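Boltska Table Tennis: news from the Selham group

Paddle cases, and how we keep them

The collection for new equipment is closed and we are very thankful to everybody. We wanted to reach 2,000 and in the end we have 2,160. The greatest part will go for balls and for two new nets, because the old nets are already repaired too many times. With the rest we bought simple cases for the club paddles, so that the children do not carry them any more in shopping bags.

I want to write a little about the cases, because in April we had many questions from parents.

The case has the same shape as the paddle, with a round part for the blade and a narrow part for the handle. Please put the paddle inside with the handle in the narrow part. It sounds very clear, but some of our younger players try the other direction and then they pull on the zipper with all their strength. A zipper that is pulled like this will not live until summer.

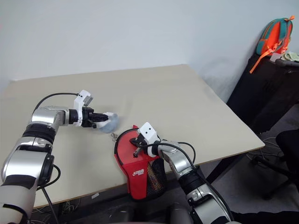 Before you close the case, wipe the rubber with a cloth that is a little damp and wait until it is dry. Five minutes are enough. If you have a protection film for the rubber, lay it on smoothly and press out the air with the side of your hand. Balls should not be pushed in next to the blade. They get cracks, and also they make a mark in the rubber which stays there for weeks.

It is better to open the zipper fully. Many people open it only halfway and squeeze the paddle through, and the edge tape becomes loose from this. Fawzy, the shop where we order, can change an edge tape for 6, but it is a pity to pay for something so unnecessary. 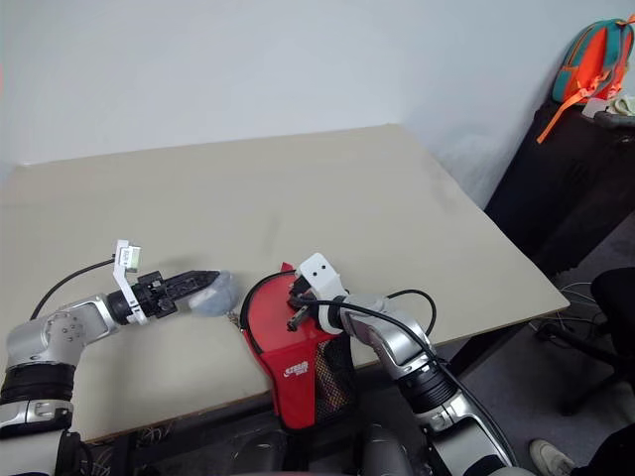

A red case at the edge of the table. Black zipper trim follows the curve of the round part.

Now to the second question: how do we know which case is whose? When we train together in the big hall at Selham there can be 60 people on one evening, and a red case looks like every other red case. Last winter we tried stickers with names. They fell off, or they stayed and left glue behind.

Since then many players hang something on the case, and this works much better. It can be a ribbon, a key ring or a small soft toy. The fluffy ones from Florik are now very popular in the Thursday-age groups (this is how we call the under-tens, please do not ask me why) and I must say that I also have one.

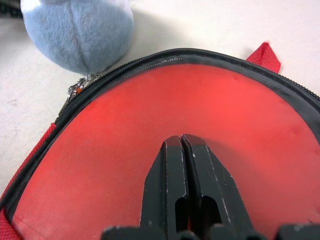
If you choose a soft toy, fasten it to the zipper pull or to the loop and not to the paddle. During play it must come off or stay in the case. When the fluff gets dirty, wash it by hand with some soap. Keep it away from the zipper when you close the case, as the long hairs are easily caught between the teeth.

Please empty also the outside pocket at home from time to time. We have found there banana, wet socks and one library card, which is now in the office. 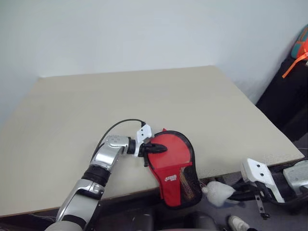 Paddle case in red with black piping, and a black mesh pocket on one side.

Cases for the club paddles are given out before training, from 5:30 in the evening. You bring them back to the same shelf after training, closed and with the paddle inside. Who wants to buy an own case can write the name on the list at the door until the end of the month.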